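Automatisation dans notre atelier : comment garder l'équipe de préparation ?

Posté par Ottavio Caruso — 20 décembre 2024

Bonjour à tous. Je vous prie d'excuser mon français, ce n'est pas ma langue maternelle.

Je suis responsable d'une petite équipe chez Tundadent. Nous préparons des paniers pour les cantines et nous rangeons les boissons dans les vitrines. Depuis septembre, la direction prépare l'arrivée des robots du projet Birkerus. Pour l'instant, ce sont mes collègues qui font les gestes avec des pinces tenues à la main, et ces gestes sont enregistrés pour apprendre le travail aux machines. On prend l'assiette, on la pose, on recommence.

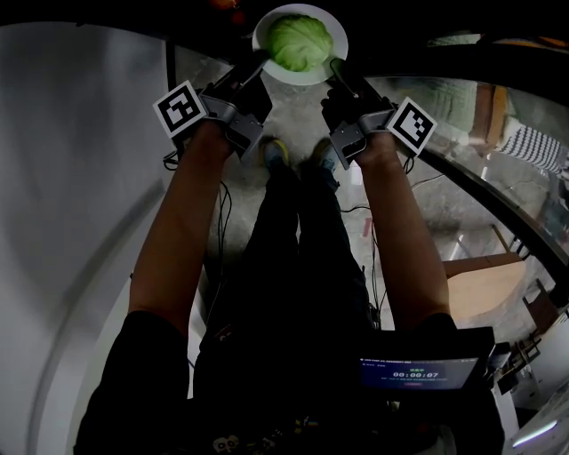
Le travail n'est pas lourd, mais il a changé de nature. Avant, une personne expérimentée faisait une tournée complète en 19 minutes et elle parlait avec les autres. Maintenant il y a un chronomètre à côté d'elle et elle doit faire chaque mouvement lentement. Nous avons déjà 183 séquences validées. Deux collègues m'ont demandé si elles sont en train de former leur remplaçant, et je n'ai pas su répondre. Les légumes vont assez bien. Les boissons couchées sont plus difficiles, parce que l'angle de la pince compte beaucoup.

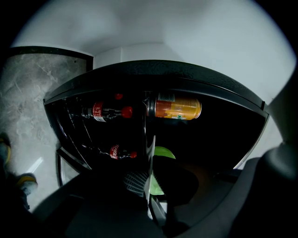 Bouteilles de Coca-Cola et canette orange, vues par en dessous, côté pince.

Ma demande est double. Comment répartir les heures d'enregistrement sans fatiguer les poignets ? Et que peut-on promettre honnêtement à l'équipe pour la suite ?

Sano
Bonjour Ottavio, votre français est très clair. J'ai vécu la même situation dans un entrepôt, il y a trois ans. Pour les poignets, nous avons fixé des périodes de 30 minutes au maximum, puis un autre poste pendant une heure. Il faut aussi régler la hauteur : chez nous, les gens travaillaient trop penchés et c'est le dos qui a souffert en premier.

Pour la deuxième partie, je vous conseille de ne rien promettre que vous ne pouvez pas écrire. Demandez à la direction une note signée sur les postes — combien restent, avec quel contenu, et à partir de quelle date. Chez nous, deux personnes sont devenues contrôleuses de séquences avec une petite augmentation. Trois autres sont parties, il faut le dire aussi. Si vous avez des représentants du personnel, ils doivent être informés avant le démarrage et pas après.

Fan
Le robot ne fera jamais 100 % du travail, donc pas de panique. Chez nous il s'arrête dès qu'une canette roule et on vient l'aider.

Ottavio Caruso
Merci à vous deux. Je vais proposer les 30 minutes dès la prochaine réunion. Sano, est-ce que vos contrôleuses ont reçu une formation, ou bien elles ont appris sur place ?

Sano
Deux jours de formation, le reste sur place. Demandez plus si vous pouvez.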